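Our group picked the desk task because it looked cheap to run. The brief from the Gosura course asked whether putting small things into containers saves any time later, and Moletti, the storage guide we were told to follow, says it does. We had doubts from the start - the guide gives no figures at all.

We timed 16 refills of a clear jar on one desk in August, then 16 searches for a named item. The whole log came to 2508 seconds. 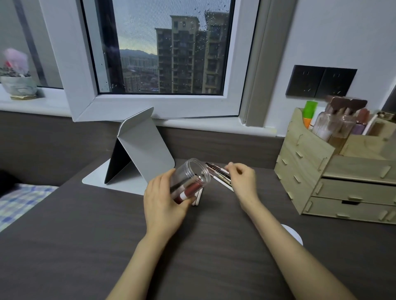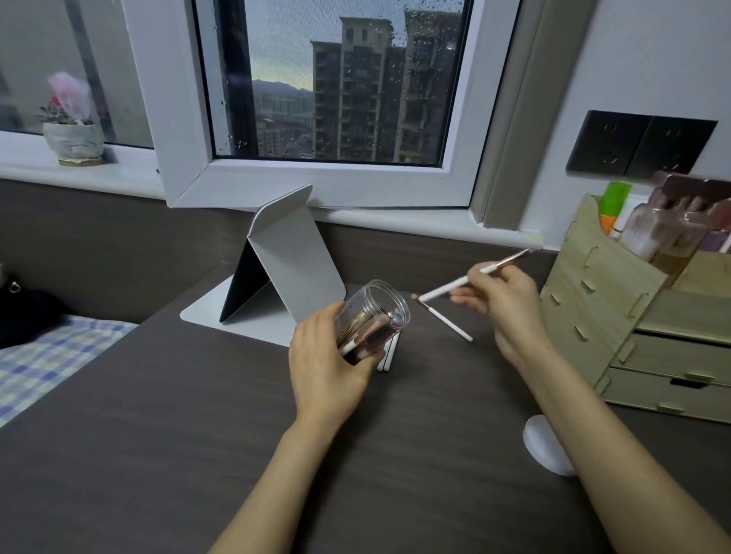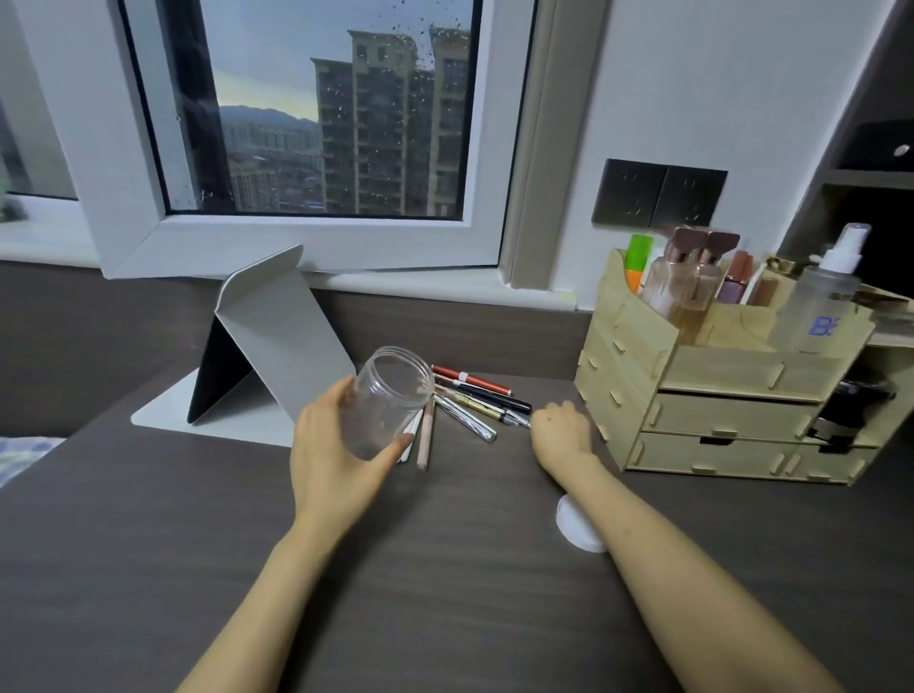
Filling the jar took longer than we had allowed for. We had set a limit of 300 seconds for a full round, and 4 rounds went over it. Part of the trouble is the grip: one hand is tied up holding the jar at a tilt, so only the other is free for brushes or pens. Thin handles lying in a fan on the desk were also easier to tell apart by eye than the same handles bunched together, which does the Moletti claim no favours.

Searching was quicker from the jar in the Riihimäki round and slower in the Horia round, and we can't say why. The two rounds used different lists of items, so they should never have been compared. A fair test would need one list, more desks and someone who hadn't done the packing. As it stands we would not tell anyone to buy a jar on the strength of our results.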